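Visit to the Voltia test kitchen in Clamley

We use cookies to make this site work and to remember your settings. Accept all | Manage cookies

In August I joined a small group that visited Voltia, a company that writes work rules for robots in kitchens. Our host was Yetunde Ajayi. Before we entered, she gave each of us a sheet with 16 rules and asked us to read it to the end. Nermina Stojanovska, who came with me from Tenside, read it two times.

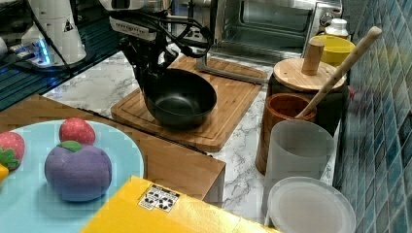 May a person reach across the counter when the arm is powered but not moving?
The rule at Voltia says that a powered arm is treated as a moving arm, so a person first presses the stop and then reaches.

I liked this rule very much. In my own workplace we have a similar text, but it is longer and people forget it. Ms. Ajayi told us that the first version of the Voltia rules had 263 points – and the operators did not use it. Yuto Honda cut it down during one winter.
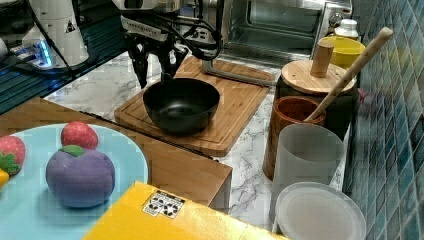
Good practice for layout was the second topic. Each task has a written work zone, and the things which are not part of the task must stay beside it. On the counter the cutting board carried only the bowl and a metal rod, and the canister, the cups and the long spatula were standing to the right of the board. Mr. Honda asks for the layout to be checked again after every break, also when it was short.

We also discussed cables. The rule is that a loop of cable must be long enough for the full turn of the wrist, but it must not touch the food area. Hinata Kaneko asked who decides what is "long enough". The answer was that the operator moves the arm slowly by hand through five positions and signs the sheet. 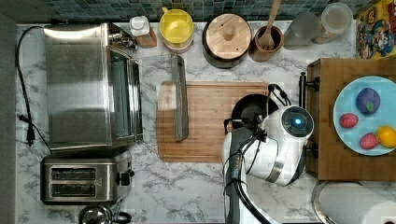

The signed sheets are kept for roughly 2,000 hours of operation, and after that only the reports about problems stay in the folder. Reiko Uchida from Fujimoto thought this is too short. Her company keeps everything, and she explained how an old sheet once helped them to find a worn joint. Ms. Ajayi wrote this down and promised to bring it to the next review of the rules.

We finished at 4:30 p.m. with tea in the corridor, as drinks are not allowed in the test kitchen (rule 11). I have asked for a copy of the sheet and will translate it for my team.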